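26 Oct 2019. Sim bench, cabinet scene

Read the Sorcombe draft on good practice for simulated manipulation again over coffee. Still not convinced. Eleven pages and most of it is about how to name folders. The one rule I'd sign is 4.2: every run gets a written pass condition before it starts. We say we do this. I went back through our last 100 runs and 51 had one. The rest say "looks ok" or nothing.

Vasylenko's group wants us to quote success over 1000 runs, as if the number cures the definition. If "released" means the fingers are open, we pass. If it means the object ended up where it should and stayed there, that's another number, and I'd guess a much worse one. A still won't settle it either way. I pulled one from the two-arm scene to argue the point with Noémie.
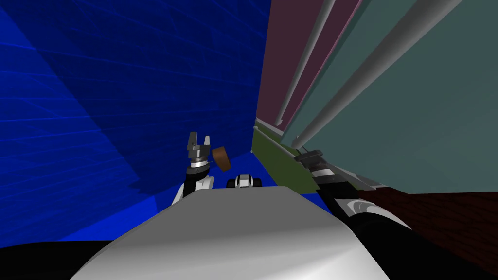
Cabinet scene, robot's own view. Left gripper open, brown cylinder right next to it; right gripper down by the olive strip.

Noémie Gautier looked at it and said release. I said could be, could also be a grasp that hasn't closed yet. Same still, two labels, and both of us would have entered ours without a second thought. The draft allows labeling from single stills "where unambiguous" and doesn't say who decides that. Bad rule. Struck it from our copy.

Second gripe: clearance. The Kamlow checklist asks for a minimum gap between arm and fixture, but only for the arm doing the task. The idle arm gets no line at all. In the still the right arm is lying along the base of the cabinet, and I can't read a gap off that angle. Should be logged for both arms, every step, from the simulator and never by eye.

For now, our bench:
- pass condition in the run file first, or the run doesn't count
- label from the contact log, plus the 20 steps either side
- clearance for both arms
- two people label separately, disagreements kept in

Allus will complain that it slows the batch down — fine. Still need to ask them which contact threshold they used in the October set. Noémie has the export script, mine crashes on the second arm.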